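Robot picking at Benance: your questions

Will anyone lose their job?
No. All 75 people in the packing hall keep their contracts and grades. The cells take over bin picking, and pickers move to checking, kitting or cell minding.

When does it start?
Trials run until August. After that, the first cell goes on to the early shift.

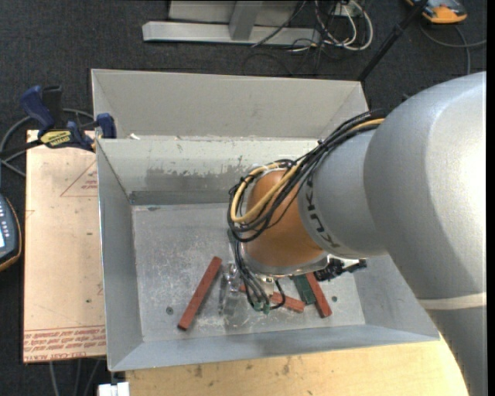

What will a cell minder do? Minders refill bins, clear stoppages and log missed picks. Parts lying side by side, like the green block touching the red one, go in the log under "close pairs" if the arm misses them. Check the bin is clamped before you restart. Nobody reaches in while the arm is live.

Do I need training?
Yes. The Sondier course takes two mornings and is paid at your normal rate. Roughly 200 places are open across all sites.

Will my pick rate still be measured?
Not on a cell. Hand-picking targets stay as they are.

What if I don't want to work on one?
Tell your shift lead before the rota goes up. You can stay on kitting.

Who do I ask?
Latrice Ostrowski, room 104, or extension 3344.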